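Chapter 4
Rehearsing the Build in Simulation

In this chapter you will:
- set up a simulated kitchen for your two-armed robot
- place the arms at a sensible starting distance from a door
- learn what each camera can and can't tell you
- write a first reach towards a handle

By now you should have a base, two arms and a pair of working grippers on the bench, whether that bench is at home or in a shared workshop. The wiring from Chapter 3 should be tested and labelled. Leave the power off for now. The work in this chapter is done on a computer.

The task is to open a refrigerator. A door is heavy at the start, when the seal holds, and light afterwards. It also swings on an arc, so a gripper that pulls in a straight line will fight the hinge. Both problems are cheaper to meet in software than with a motor you have paid for.

We use the Zetis simulator throughout, with the Clidel arm model loaded. The kitchen file is called Atallah and comes with the book's download. It has a two-door refrigerator, a marble counter and enough floor to drive on. Load it, then bring the robot up to the refrigerator with both grippers in front of the body.

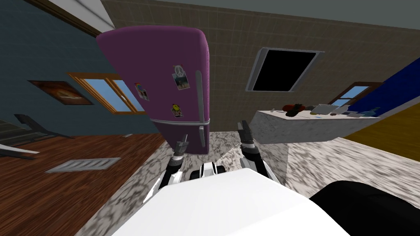
4.1 Starting position

Most failed reaches start with a base parked in the wrong spot. Too close and the elbow folds up before the fingers get to the handle. Too far and the arm is almost straight, with nothing left for the pull. Set the base 449 mm from the door to begin with, and write down any change you make.

Choose one arm for the handle and keep the other clear. In our worked run the left arm does the reaching. Move it slowly, and stop when the fingers are at the handle. Don't close them yet.
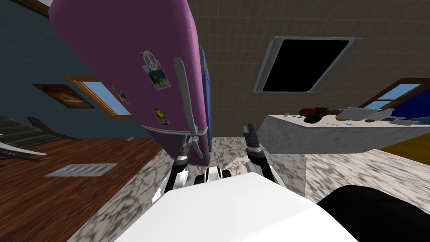

Figure 4.2 The left gripper at the lower end of the handle, with the right gripper held between the refrigerator and the counter.

Check the wrist angle at this point. The fingers should close across the handle - if they are in line with it, they will slide. A turn of 90 degrees at the wrist is the usual cure. Save the pose under a name you will recognise later, as we return to it in Chapter 6.

4.2 The view from the wrist

The body camera shows where the arms are in the room. A wrist camera shows what lies beyond the fingers, and it can be hard to read at first. A plain surface close to the gripper gives you very little to judge distance by. Tile joints and edges are more useful.

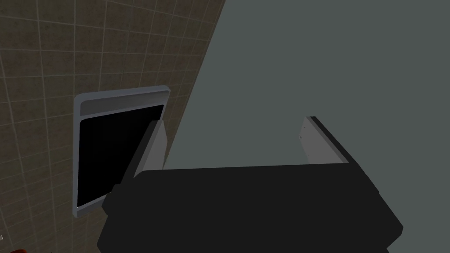

Do I need a wrist camera on both arms?
One is enough for the exercises in this chapter. Fit the second before Chapter 7, where both hands work together.

Put the body view and the wrist view side by side on the screen and move one joint at a time. Note which way the picture shifts. Ten minutes of this will save a good deal of confusion when you start writing motion code.

Small marks on a door also help, as they give the software fixed points to follow between one view and the next.
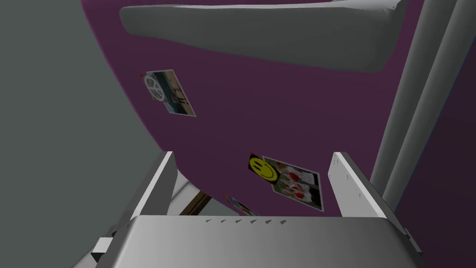 Figure 4.4 Open fingers in front of the purple door, with photographs and a smiley face beyond them.

Before going on to 4.3, open the Zavow log viewer and look at the joint readings for your own run. The worked run on page 141 lists ours. Yours will differ a little if you moved the base. Keep the log, and copy the final wrist reading into your build notebook.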